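Setting Out and Caring for Artificial Fruit on Display Tables

This guide applies to staff who prepare the meeting rooms and the reception area at Findener. It covers the small fruit sets held in the Skakov storage cupboard.

Before you begin

Clear the tabletop and wipe it with a damp microfibre cloth. On white tables, dried streaks show up readily under the ceiling lights, so finish with a second, dry cloth. Leave the surface for 5 minutes before anything is placed on it.

Step 1. Place the single pieces

Start with the longer shapes and set the rounder fruit beside them. Turn each piece until it lies steady without support. Similar colours may be grouped together – yellow and orange tones sit well on a white surface.

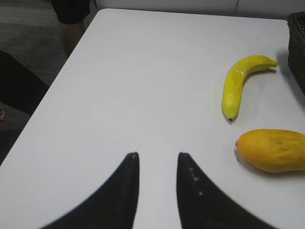
Banana and mango set out on the white tabletop.

Keep the rounded corners of the table free, as visitors tend to put folders and cups there.

Step 2. Add the grapes

Lift the bunch from beneath with both hands. Do not pull on individual grapes, which can work loose from the stem. Lower the bunch onto its broadest side and let it settle into its own shape. A little bare table between the bunch and the neighbouring fruit is preferred.
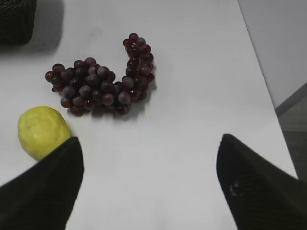

Dark red grapes with a yellow fruit placed nearby.

Step 3. Cleaning and storage

Dust the pieces every two weeks with a soft brush. For marks, add 3 drops of mild dish soap to 500 mL of lukewarm water and dab lightly with a cloth. Solvents and alcohol wipes must not be used, as they may dull the colour. Dry all pieces fully and store them in a single layer, with the grapes on top of folded tissue.

Damaged pieces should be reported to Ursina Kofler. Replacement sets are ordered each May.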